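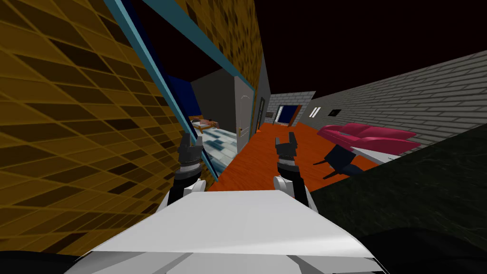
22/10/2022

Sourdough notebook, batch 52. Writing this up while the second loaf is still in the oven, so excuse the flour on the page (and whoever borrowed my good pen, I'd like it back).

Where I left things: the rye starter from Annelies Ruchti had been going slack on me. It would double fine after a feed, smell lovely, and then the dough would spread across the board like a puddle the minute I turned it out. I blamed the flour, then the kitchen, then the scale. Annelies said to stop blaming things and change one thing at a time, so that's what this batch is.

The one thing: feed ratio. Up to now I've been doing 1:1:1 by weight, twice a day, mostly out of habit. For the last week I went to 1:3:3, once in the morning and once before bed, and kept everything else the same. Same Wallner bread flour, same bag of dark rye from Pulwood, same jar. The jar needs a new rubber ring, by the way, the old one has gone sticky.

Day one and two I didn't like it at all. It was sluggish, hardly any dome, and a bit of a wet paint smell that I don't remember from before. Nearly gave up and went back. Day three it picked up, and by day five it was climbing to the rubber band and sitting there instead of falling back on itself. The smell is milder now, more like yogurt than vinegar. I miss the vinegar a little.

Dough, mixed last night

Flour total 1338 g, which is an odd number, I know. I was using up the end of a bag and it seemed silly to leave a spoonful behind. Of that, 183 g was the dark rye and the rest white. Water I held back a bit at the start and worked in with the salt. My notes from May say I was adding all the water at once back then, and looking at those loaves I think that was part of the puddle trouble too. So okay, technically two changes. Annelies, if you're reading this, I'm sorry.

Rested the flour and water for 52 minutes (meant to be forty, then the phone rang). Starter in, then salt and the held-back water, squeezed through by hand until it stopped feeling slimy. That took longer than I like. Four sets of folds, and by the third one the dough was holding a shape in the tub, with nice smooth shoulders on it! I haven't seen that since the spring.

It went into the fridge in the two Mindlow baskets, the big oval and the small round. I used rice flour on the cloth this time and was generous with it.
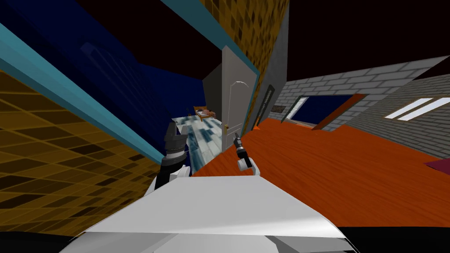
Baking, this morning

Oval first. Oven on full with the pot inside for the best part of an hour. Turned the dough out onto paper and it stayed put, just sat there, and I may have said something out loud. One long cut down the side, a bit shallow at one end where the blade dragged. I need to order blades. The Telell ones are fine but they lose their edge fast, and I keep using them well past the point where I should have tossed them.

Lid on for the first part, then off. Good lift, proper ear along two thirds of the cut and nothing at all along the shallow bit, so there's my lesson about blades. Color is a deep brown, a shade darker on the side that faces the back of the oven. I keep meaning to turn the pot halfway and I keep forgetting, so I'm going to put a sticky note on the oven door.

Didn't wait long enough to cut it. I never do. The crumb is still slightly gummy right in the middle but the holes are even, small to medium, no big tunnel under the crust like batch 49. Taste is good, less sour than I'd want with cheese, perfect with butter. I had two slices standing up and then a third one.

The round one is in now. I let it sit in the fridge a bit longer and cut a cross instead of the single line. It looked a touch wobblier coming out of the basket, could be the longer rest, could be that I shaped it second and was getting lazy. Will add a line when it's cool.

Next batch

Keep the 1:3:3 feed, at least until the weather turns properly cold.
Put all the water in at the start again, just once, so I know which change did the work.
Rye up to a fifth of the flour, if Pulwood has the coarse grind back in.
New blades, new jar ring, sticky note on the oven.
Drop half a jar of starter off with Annelies, hers got moldy while she was away and she wants her own one back, which feels only fair.

Later: round loaf is out. Flatter than the oval, cross opened nicely, bottom a bit pale. It sings when you put your ear near it. Leaving it alone until supper.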